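Workshop Tips: Before You Spend Money on a Robot Arm

I get more mail about this than about glue, so I'm giving it its own page. A home workshop can have a robot arm in it now, and plenty of you are pricing them up (so was I, for most of a winter!). I made nearly all the expensive mistakes, and these are my notes.

Write down the job first. One line, in pencil, stuck over the bench. Mine said "pick up loose round things and put them in a tube." If you can't get it on one line you aren't ready to shop yet, and you'll end up buying whatever the nicest brochure tells you to.

Budget for the boring stuff. My first quote, from Zanetti, was for the arm and that was that. Then came the mounting plate, the cables, a proper power strip, shelf brackets for the controller and a second set of fingertips. The extras came to $1491, and I hadn't set aside a penny of it. These days I keep a separate page in the notebook headed "everything that isn't the arm" and I fill that one in first.

Measure the table, then measure it again with the arm's reach drawn on. I use masking tape and a piece of string pinned where the base will go. Mine reached 52 inches in the string test, on a table I'd picked because it was on sale. Guess who bought another table.

One arm or two? If one hand has to hold something still while the other hand fills it, you want two, and you should price two from the start. Adding the second one later cost me a new plate and a whole weekend of moving holes.

Try the job out on cheap stuff. Tennis balls are great – they're soft, they're easy to spot and they roll just enough to keep you humble. 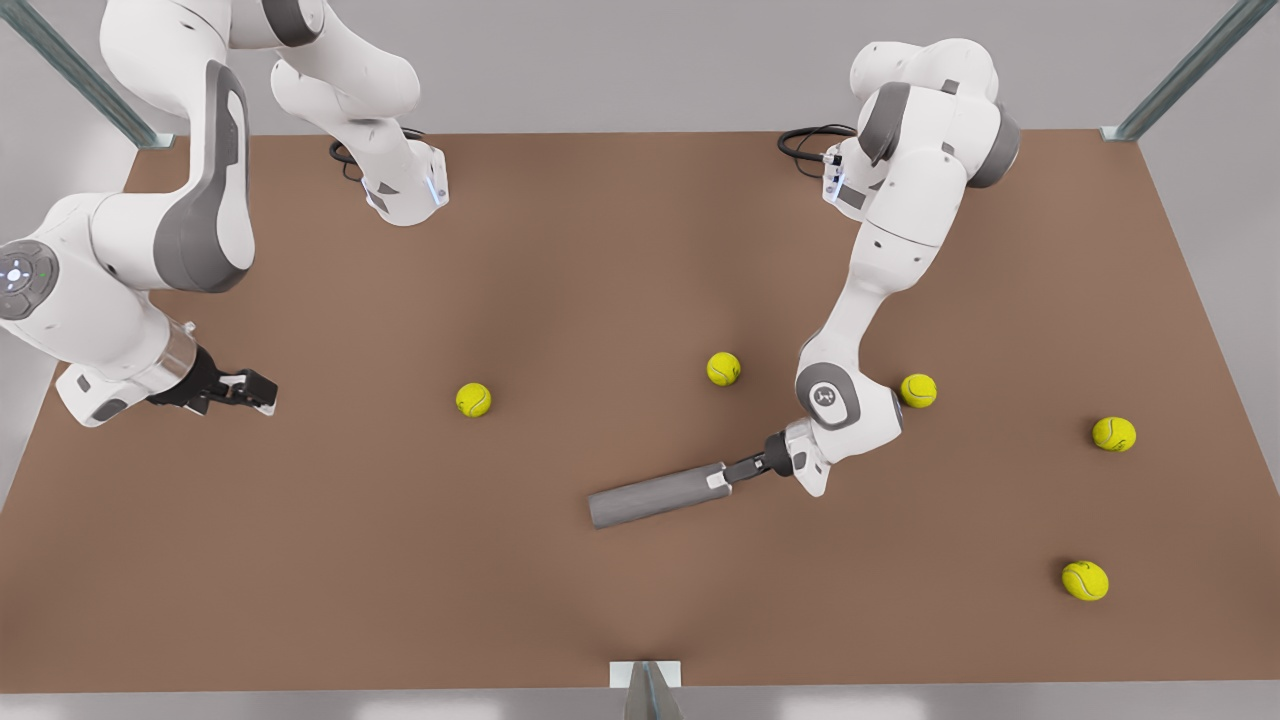
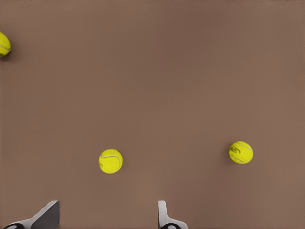
Plain brown tabletop, yellow balls, and plenty of bare space for the grippers to work in.

Morena Farina wrote in to say I've got the order wrong and the gripper should be chosen before the arm. She bought a Muvell arm first and then found that the gripper she needed used up most of the weight it could lift, so she was left with almost nothing for the part itself. Her rule is to put the gripper and the heaviest part on the kitchen scale together, add 20 percent, and only then open a catalog.

Fair point, and I've moved "weigh the gripper" up to the top of my own list. A few more things while I'm at it:

Ask how wide the fingers open. Check that number against your biggest item, with a bit of room on both sides.

Ask what a replacement fingertip costs and how long it takes to ship. Gado told me 10 days, and I now keep a spare pair in the drawer with the drill bits.

Rent if you can. Skillus let me have a pair for August, and I learned more from that month than from all the videos I'd watched.

Leave room to walk behind it. You will be back there with a flashlight, looking for the cable that came loose, and it's a lot nicer if you can turn around.

Next time I'll get to cable clips, which I have strong feelings about.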